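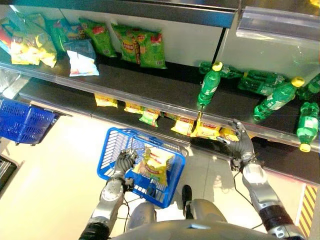 Plevura Introduces Winditz Portable Power Station for Home and Travel Use

Tuesday, December 27, 2022 - Plevura, a maker of power accessories for the home, today announced the Winditz, a portable power station with a rated capacity of 701 watt-hours. The unit goes on sale in February through the company's website and at selected hardware and electronics stores.

The Winditz has two household outlets, four USB ports and a 12-volt car socket. It weighs 22 pounds and has a folding handle. A display on the front panel shows the remaining charge, the power going in and the power going out. From a wall outlet, the battery reaches 70 percent in one hour.

"Customers asked us for a unit that could run a refrigerator through a short outage and still fit in the trunk of a small car," said Siiri Ojala, head of product at Plevura. "They also asked for a display that can be read in daylight, and we spent a good part of the year on that."

The battery uses lithium iron phosphate cells. It can be charged from a wall outlet, a vehicle or a solar panel, and the cables for the first two are included. Solar panels are sold separately. The unit is intended for indoor use or sheltered outdoor use and should not be left in the rain.

Plevura will also offer the Larard carrying case, which has a padded base and a side pocket for cables. Owners of the earlier Abreu model can use their existing car cable with the Winditz - the wall charger is not compatible.

Each Winditz carries a warranty of 24 months from the date of purchase. Pricing will be published when orders open.

Retailers seeking display units should write to Valter Sampaio, trade sales. Press inquiries may be addressed to Mafalda Meireles, Plevura communications office.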